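Justar Regional Open: Report on the Limited Portion

Posted 2019-12-09

The second Justar Regional Open of the season was held at the Flukinmont exhibition hall and drew 200 registered players. The main event consisted of a booster draft portion on the first day, followed by constructed play and a single-elimination bracket on the second. This report is confined to the draft portion, in which the author finished with two wins and one loss.

Registration closed at the posted time, and the first pods were seated 30 minutes later. Players were reminded that deck lists must be submitted before the first pairing is announced. Under the policy adopted in July, a list submitted late results in a game loss, and the penalty was applied twice during the morning.

The author's first pick was Tikora, a card that rewards patience and is weak against early pressure. Green and blue appeared to be open by the middle of the first pack, and the finished deck contained 16 lands. In retrospect, 17 would have been the correct number.

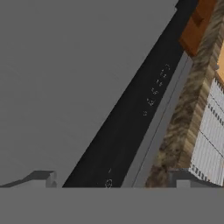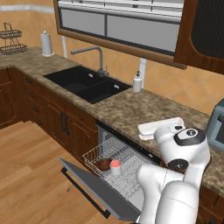
The first round was decided quickly, as the opponent failed to draw a third land in either game. The second round was lost in three games to a red and white deck with a very low curve. Tikora was drawn in the final game but arrived one turn too late to affect the result. The third round was won with 33 seconds remaining on the clock, after both players had agreed to keep a brisk pace.

The pod was won by Lu, who had drafted black from the first pick and did not lose a game. Lu's deck relied on inexpensive removal, and several of those cards had been passed by the author in the second pack. They should have been taken.

Two matters merit the attention of the organizers. Pairings were displayed on a single board, which caused delays between rounds, and the draft tables were set too close together for players to lay out their picks during the review period. Judge calls, by contrast, were answered promptly throughout the day.

A report on the constructed portion, including the full deck list and sideboard notes, will be posted separately.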